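Chapter 7
Chores

Draft for class use, 28 December 2023. Sections 7.4 and 7.5 still to come.

What you need before starting: Chapter 4 (grasping), the first half of Chapter 6. Skip the math in 6.3 if you have to, we come back to it.

7.1 The question

Can a machine do the housework yet? Short answer, some of it, some of the time, in a house it has seen before. The long answer is the rest of this chapter.

Floors first, they're the easy case. A floor is flat. A vacuum that misses a spot can come back to it and no harm done. Dishwashers and washing machines are older still and work very well, but look at what they leave to you. Loading. Unloading. Folding. Putting away. The machine does the middle of the job and a person does both ends. Most of this chapter is about the ends.

Shop floors went the other way. There the part was brought to the robot, same part, same spot, same angle, all shift long. You can't do that to a kitchen. People have tried, see the Drumell kitchen in 7.3, where every drawer was rebuilt to suit the arm and then the family wouldn't cook in it.

7.2 What counts as done

Before any numbers, settle this. "Put the spoon away" sounds like one task. Write it out and you get find the spoon, get hold of it, lift it clear, carry it, find the place, get it in the place, let go, and leave everything else how it was. The last one gets dropped from a lot of reports. A robot that puts the spoon away and tips over the jar has not put the spoon away.

Yoon-hee Na's rule, which we use from here on: a chore is done when the person who lives there would not have to touch it again. Strict. Hard to score too, and she says so herself in the Semness notes. But it stops a lot of arguing.

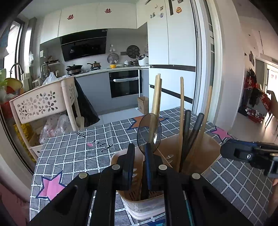
Utensils are a good place to start because everyone owns them and no two sets match. A drawer with slots is the friendly version, each thing lies flat and mostly apart from its neighbor. Holders are worse. Take a round open-topped one with a clear plastic ladle-like spoon, a wooden spatula, a thin chopstick and a couple of black handles leaning into each other, and ask for the chopstick. It is thin, so the fingers have to close nearly all the way. The clear spoon is a separate headache, depth cameras tend to look right through clear plastic and report whatever is behind it. And the two black handles touch, so pulling one may bring the other along. A person feels the second one coming and gives a little shake. Most grippers don't feel much of anything. Patterned tablecloths add to it too, a bright star in the print can get picked up as an object if the training pictures had only plain tables.

Now the numbers. Fadora ran 500 tries at taking one named utensil out of a holder, in October. The arm came away with the right one 189 times. Under the Na rule, nothing else moved or knocked out, it drops to 148. Both figures are true and you will see the first one quoted far more then the second. When you read a success rate in this field, first thing to ask is what they called success.

Notice also what was not in the test. Nobody washed anything. Holder was always upright, always within reach, lights always on. Iyengar later ran the same test with the lights changed between tries and only 2 holders, we take that up in 7.3 along with why the small number of holders matters.

Terms to know so far: clutter, named-object grasp, side effect, the Na rule, reset (the work a person does to get things ready for the next try, usualy left out of the time reported).

Before 7.3, do this at home. Pick one chore you did today and write out every step, including the ones you did without looking. Bring the list. Mark the step where you think a machine would quit, and write one line on why there.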